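Collecting Towel-Folding Demonstrations Without Losing Your Mind (or Your Weekend)

By Nidia Flores
Tuesday, February 17, 2026

If you've been following the Skirville build log, you know we spent the fall getting one arm to pick up blocks. Blocks are great! They stay the shape they are. Cloth is a whole different animal, and I've had so many messages asking how we record our towel examples that I finally sat down and wrote the process out.

This page covers recording demonstrations by teleoperation, where a person drives the arm and the system saves what the arm did along with the camera video. Training gets its own page in March. I'm assuming your arm already moves when you tell it to and your cameras are calibrated.

What you need

One arm with a parallel gripper. A fixed camera that sees the whole work surface. A leader device or a controller you're comfortable with (we use a little leader arm Cuadros built for us, and I love it). Recording software – ours is Loneo, but any tool that saves joint positions and video on the same clock will do. And a towel or two. Start with plain colors and skip anything with a fringe.

Step 1: Decide what one episode is

Write it down in one sentence before you touch anything. Ours says: "The towel starts crumpled, the arm grabs it and lays it out flat, the arm goes back to the start pose." When I skipped this step, half of my early recordings stopped when the towel was flat and the other half stopped when the arm was home, and the policy learned to hover around looking undecided. It was adorable and completely useless.

Step 2: Set up the surface

Pick a covering that contrasts with your cloth and doesn't shine. Felt is wonderful for this. It also has some give, so a finger that comes down a hair too low doesn't slam into hard tabletop. Check your lighting at the time of day you plan to record. Then mark where the table legs stand on the floor, so that when somebody bumps it you can put it back.

Step 3: Crumple it properly

I'm serious about this one. People think they're crumpling at random and they are so not. Left alone, I drop a towel in the same spot with the same corner sticking out every single time. We made a deck of cards with table zones and starting shapes written on them: dropped from shoulder height, folded once and pushed, twisted, bunched toward the right, bunched toward the left. Draw a card, do what it says, step back out of the camera view.

Step 4: Drive the grasp slowly

Come down from above, fingers open and lined up across a ridge in the fabric. Lower until the tips are into the cloth, close, and wait a beat before you lift. That pause matters a lot. Without it the lift and the close blur together in the data, and the learned version starts pulling before it has hold of anything.

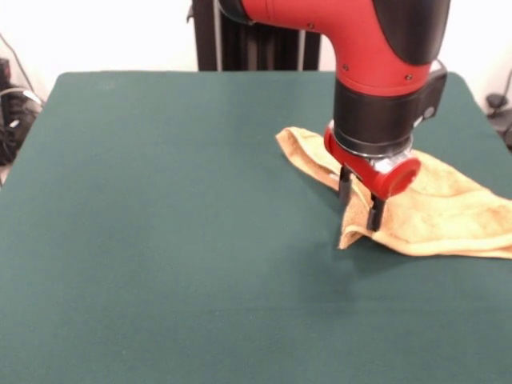

Terrycloth is forgiving because the loops give the fingers something to hold on to. Thin cotton is much harder, and I'd save it until you have a good set with the thick stuff. Try to pinch a fold and avoid going for a single layer lying flat. If you miss, open up, rise a little, and try again inside the same episode. Keep those! A recovery from a missed grasp is some of the best material you can give the system, as long as the episode ends the way your sentence from Step 1 says it should.

Step 5: Label right away

After each episode, hit one key: good, recovered, or bad. Do it before you reset the towel. I once saved my labeling for the evening and had 166 episodes to rewatch, and by the end I couldn't have told you what a towel was.

Bad means the arm hit a limit, the video dropped, or you wandered off and did something weird. Ugly but finished is still good.

Step 6: Take breaks and swap drivers

Your hands get tired and your style gets lazy. We swap every half hour. Different drivers grab differently, and a bit of that variety is healthy, though too much of it slows training down. Agree on the basic approach (from above, pause, lift) and let people be themselves on the rest.

How many do you need?

Our first policy that did anything sensible was trained on 400 episodes. It could find and lift the towel pretty reliably and was hopeless at laying it out. At 481, after we added a batch of recoveries, it stopped giving up after a miss, and I may have yelled loud enough to scare the people downstairs. The full set, which we call Narkden, is now at 1,235 and still growing.

If you're just starting, record a small batch, train on it, and watch what fails. Then go record more of exactly that. It's much more fun than grinding through a giant set blind, and you'll catch setup mistakes while they're still cheap to fix.

One last thing: back up at the end of every session, and play one file from the copy to make sure it opens. The card deck wording is in the Skirville downloads folder under "reset cards." Print it on something heavier than copy paper, ours fell apart in a week.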